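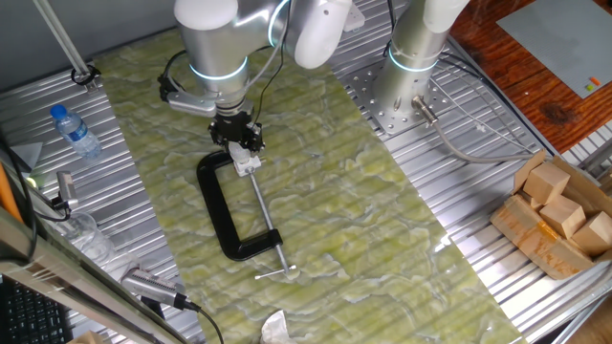
3.2 Keeping old presses in service

Most of the vinyl presses still running in small plants were built before 1985, and the plants that own them do much of their own repair work. We visited two such plants, Ditlow and Clastmont, and asked the press operators to list every part they had made or adapted in the past year. The lists were mostly valves, steam fittings, hinge pins and trim knives. The tools were ordinary ones. A black C-clamp with a sliding T-handle on its screw, of the kind in Figure 2, was named at both plants for holding a stamper blank against the bench while its edge was dressed. Neither plant owned a fixture made for that job.

Figure 2. C-clamp with threaded screw and T-handle.

Ditlow runs its presses in two shifts and stops for maintenance in August. Jovita Montes, the plant engineer, keeps a paper log for each machine, and we were allowed to copy the entries for hydraulic faults. A worn ram seal usually showed up first as uneven thickness at the rim, well before any oil was seen on the floor. Operators caught this by weighing records from the start and end of a run. Orders at Ditlow are rarely over 4000 copies, so a fault found late can spoil a large share of a job.

Clastmont takes smaller orders, down to 200 copies, and changes stampers more often. Its log gave less detail on seals and more on molds - cracked steam channels were the most common entry. Replacement molds came from Indstead, which machines them to order and asks for the old mold as a pattern. Two entries noted that the pattern itself was out of true. We return to this problem in Section 4.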